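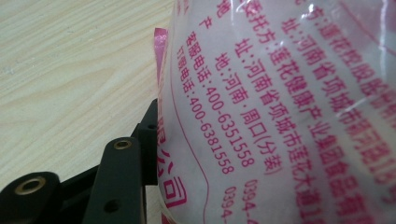 When does the new Skuvthorpe story anthology come out, and who is publishing it?
The book goes on sale June 4, 2024, from Divcombe Press, in paperback and e-book.

FOR IMMEDIATE RELEASE

Divcombe Press will publish The Skuvthorpe Stories, a 331-page anthology of new short fiction set in one made-up harbor town. Submissions opened in January to writers who had not yet published a full-length book. Stories could run up to 3000 words.

The winner of the Dissanayake Prize for best story in the collection will be announced at the launch reading, held at the Proment Bookshop. Seating is limited to 50 and tickets are free - please reserve at the front counter.

A signed hardcover edition of 100 copies will follow later in the year. It will include a fold-out map of the town and one extra story. Orders for this edition are open now through the press.

Review copies are available to newspapers, magazines and book bloggers on request. Please state print or e-book.

Contact: Divcombe Press, Publicity Desk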